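La mano que no se cansa

En el taller de Lalline, en Dronholm, los ordenadores llegan en palés y salen en cajas. Entre una cosa y otra alguien los abre, les quita el polvo, comprueba la memoria, saca el procesador, lo mira por los dos lados y decide si vale. Ese alguien era hasta hace poco, siempre, una persona. Ahora hay también un brazo robótico, y en la empresa se habla de él con un entusiasmo que el visitante no acaba de compartir.

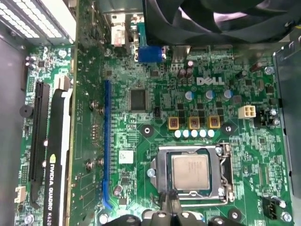
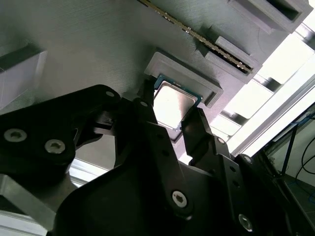
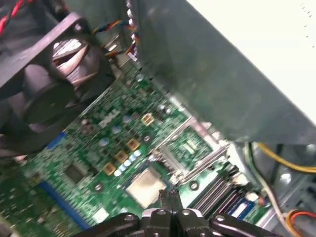 La pinza en el interior de un equipo de sobremesa abierto (primera y tercera imagen) y sujetando un procesador junto a un panel gris impreso en 3D (segunda).

Thierry Roussel, director de operaciones, recibe a las ocho de la mañana con café y una presentación. La cifra que más repite es 3000: los equipos que el taller debería reacondicionar al mes cuando el sistema funcione a pleno rendimiento. En marzo fueron 1533. Le pregunto cuántos de ellos pasaron por la pinza y contesta que ese dato, desglosado así, no lo tiene. Vuelve a la diapositiva anterior, la de la curva que sube.

El brazo lo instaló Kwiatkowski, una ingeniería que hasta entonces trabajaba para fabricantes de conservas, y lo gobierna un programa llamado Fireck. La idea es sencilla de contar: el robot aprende a colocar y retirar procesadores, primero sobre un panel impreso que reproduce el hueco del zócalo, luego en placas de verdad. Para enseñarle hace falta alguien que ya sepa hacerlo. Ahí entra Tracey Horrocks.

Horrocks lleva media vida desmontando ordenadores y tiene las uñas cortadas al ras, como las guitarristas. Antes se sentaba en el banco de trabajo con un destornillador y la radio puesta. Desde el invierno dedica las mañanas a guiar el brazo, repetir el gesto, anotar en qué punto se desvía y volver a empezar. Las tardes siguen siendo de banco, con la misma cuota de equipos que cuando tenía el día entero para cumplirla.

—Me dijeron que me iba a quitar lo pesado —cuenta—. Lo pesado es levantar las cajas, y las cajas las sigo levantando yo.

La observación merece más atención de la que recibe en la presentación. Encajar un procesador es una tarea de precisión y, para quien la domina, casi agradable. Se apoya, se nota que asienta, se baja la palanca. Lo ingrato del oficio está en otra parte: el polvo de los ventiladores, las carcasas con los bordes cortantes, los tornillos que alguien pasó de rosca, los mazos de cables que hay que apartar con dos dedos mientras se trabaja con los otros. Nada de eso figura en el calendario del proyecto. Se ha empezado a automatizar lo que mejor queda en un vídeo.

Roussel lo ve de otra manera. Sostiene que por algún sitio había que empezar y que los zócalos son el cuello de botella, por los contactos que se doblan. Una placa estropeada cuesta dinero, dice, y una mano cansada a última hora comete errores. Es un argumento razonable. Pido el registro de placas dañadas antes y después de la llegada del robot, y me promete enviarlo. Al cierre de este reportaje no ha llegado.

En la plantilla hay 10 técnicos y ninguno ha perdido el empleo. La dirección lo recuerda a menudo, y es verdad. También lo es que la última vacante no se cubrió y que el plus de formación, 300 euros al mes para quien enseña al robot, termina cuando termina el aprendizaje. Horrocks ha hecho sus cuentas. Cuanto mejor trabaje por la mañana, antes dejará de cobrarlo.

Hay, con todo, cosas que le gustan. Ha tenido que explicar con palabras un gesto que hacía sin pensar, y dice que ahora lo entiende mejor: cuánto aprieta, en qué momento suelta, hacia qué esquina mira primero. Dos compañeros más jóvenes aprendieron de ella en una tarde lo que a otros les había costado semanas, y lo hicieron con las notas que había escrito para el programa. Le sugiero que quizá ese manual sea lo más útil que ha salido del proyecto. Se ríe y pide que no lo ponga en boca suya, así que lo pongo en la mía.

El comité de empresa quiere que se fije por escrito quién es responsable cuando la pinza dañe una pieza. De momento, el parte de incidencias tiene una sola casilla para el nombre, y en ella firma el técnico de turno. Kwiatkowski considera que es un asunto interno de Lalline. Lalline está estudiando el formulario.

A mediodía Horrocks aparta su silla del puesto del robot y se va a comer. Por la tarde la espera en el banco un palé sin abrir, y para abrirlo sigue usando el cúter de siempre.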